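Speaker notes: "Should we buy the picking kit?"
Aníbal Figueiredo, for the Estmont operations group
February 17, 2022

Slide 1. Title
Say who I am, keep it short. I run the returns floor. I didn't build any of this and I don't get a commission either way. Minttu Lindqvist wrote the test plan, so she gets the hard questions.

Slide 2. What Centon is selling
The Centon package is a gripper, a camera, picking software and a year of support. You supply the arm. They call it "ready for mixed goods." Ask the room what they think mixed goods means. Pause. Then read the definition from page four of the quote, where it says "items within the supported range." The supported range is a separate document. We had to ask for it twice.

Slide 3. The number in the brochure
700 picks an hour. Leave it up for a few seconds.
Araba Nartey called their sales desk to find out what was in the bin for that run. Answer: small cartons, all one size. Our returns don't look like that and never have. If anyone says "but it learns," ask what it learned on and how long that took. I have asked. I got a webinar link.

Slide 4. What we asked to see
Flat things. Things lying on top of other things. Anything with teeth, holes or see-through parts. Combs and tape are a fair test because we get them back every day, and because a person picks them up without thinking.
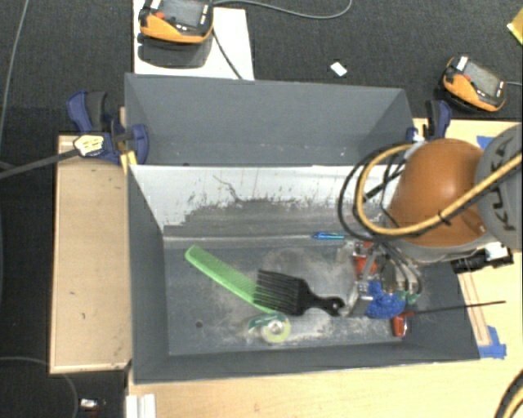
Our plan called for 1312 attempts, spread across full bins and nearly empty ones. Centon wanted 200 and wanted to choose the items. We said no. Mention this calmly, Crisóforo has to keep working with them.

Slide 5. What counts as a pick
Spend time here, people skip it. Centon counts a pick when the fingers close and the item leaves the floor of the bin. We count it when the item arrives at the other side, alone. Two items at once is a miss in our book. So is a drop on the way over. Ask them to show both scores side by side, and don't accept an average of the two.
Also: who clears the bin when it gets stuck? In their demo video there is a cut every few minutes. I'd like to see the uncut version.

Slide 6. Money
The support plan renews every September and the price is "subject to review." Spare fingers are extra. So is every new item family past the first 2000 items. Nothing in the quote covers the hours our own people will spend teaching it, cleaning the lens and answering its alarms at night.
(If Aatos Pitkänen is in the room, let him talk about the Korletey contract. He remembers the renewal terms better than I do. Two minutes, then move on.)

Slide 7. What I'd accept
A three-month rental, our items, our scoring, and a way out in writing. Elow offered something close to this but with a slower arm, and I'd still like a second quote from them. I am not asking for a yes today.

Questions
Likely first one: "Are you against robots?" No. I'm against paying for the brochure. Then hand over to Minttu for the test plan, and keep slide 5 ready to bring back up.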